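A Steady Hand, Practiced: Inside the Suturing Course at Covbridge

The surgical skills laboratory at the Lindemann Institute in Covbridge opens at seven in the morning, and by a quarter past the first trainees are seated. Their task for the day is among the oldest in the profession. They will close tissue with thread, and they will do it with wristed instruments under close supervision.

Heike Rothe, who has directed the course since March, admits 20 trainees to each session. All have completed their basic rotations, and most can tie a sound knot by hand. Working through an instrument calls for different habits. The needle must be taken at the correct point along its curve, turned through the tissue in a single arc and received on the far side without pulling at the edges.

"We ask them to slow down," Rothe said. "A stitch placed too tightly can harm the tissue it is meant to hold. They have read this many times before they arrive, and they still need to learn it with their hands." 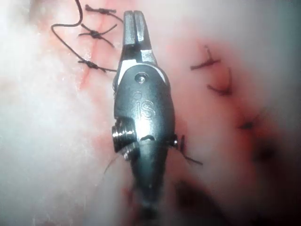 Practice is divided into 4 stages. Trainees begin with single interrupted stitches, move on to a running line, and then repair a short opening against the clock. The final stage is unannounced and varies from one group to the next. Each trainee is expected to complete 80 hours in the laboratory before sitting the institute's assessment.

Care of the instruments forms part of the curriculum as well. Jaws are inspected for wear, joints are checked for free movement, and any tool that does not close evenly is withdrawn – a rule the staff apply without exception. Trainees record each inspection in a bound log kept beside the sinks.

The institute has retained these logs from its earlier building on Trelby Street. They now hold more than 1000 entries, many of them brief. One, in pencil, reads only: "Thread too short. Began again."

Applications for the autumn session are open to residents at all affiliated hospitals.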